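To: Nolldale Robotics Club list
Subject: Re: cloth folding for the May open house

Van Wyk wrote:
> Good news, the hand-held grippers are paying off. We have 893
> recordings from members' homes and the trained arm folded a
> towel in 17 of 40 tries last night. I think we should put it in
> the open house demo and enter the Hikell round as well.

I'm glad people are putting in the hours, but 17 of 40 is a coin toss we lose. What counted as folded? When I asked at the bench I got three different answers, and one of them was "mostly in half."

My other worry is the recordings. Everybody works in a different bedroom with different light and a different blanket, and I've heard that called variety. Maybe it is. It could also be 893 people-sized habits the arm can't copy — some of us pinch a corner, some of us drag the whole cloth.

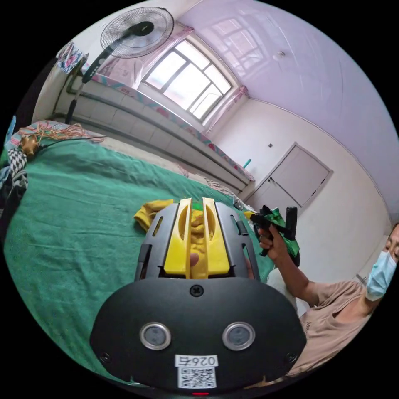

Before we promise anything to Hikell I'd like to see a test on a cloth that was never in the training set, on a table the arm hasn't seen, with the failures written down too. The Wokstead team told us at the spring meet they needed more than 3000 recordings, and theirs still let go of the towel in front of the judges.

I'd keep the line follower as the main demo. If the fold gets past 30 of 40 I'll stop complaining and help carry the arm over.

Who has the log from last night?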